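Workshop Tips: Care of Gripper Fingers on the Sheet-Handling Cell
Saavedra Technical Services, Feb 7, 2022

The fingers fitted to the Temon cell should be inspected every 300 hours.
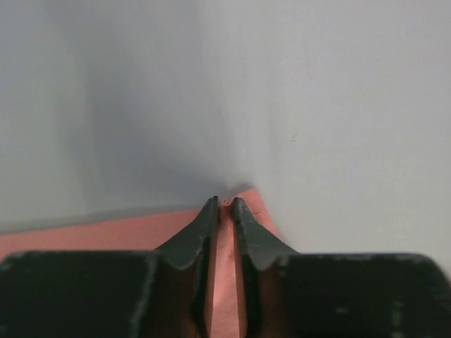
Isolate the air and power before any work begins. Wipe both fingers with a dry, lint-free cloth, working from the base towards the tip. Solvent must not be used on the inner faces.

Scuffing on the outer surfaces is acceptable. A chip at the tip is not, as it will mark thin or soft sheets. Run a fingernail along the closing edge; if it catches, dress the edge with 400 grit paper and wipe again.

To check alignment, close the fingers slowly on a single sheet of tissue and pull gently. The sheet should be held evenly and come away without tearing. Where it slips on one side, loosen the Stidex mounting screws by a quarter turn, reseat the finger and tighten.

Fingers are to be replaced in pairs at 1000 hours. Spares are ordered from Triner under part number 577. Record the hours and the name of the person who did the work on the card inside the cabinet door.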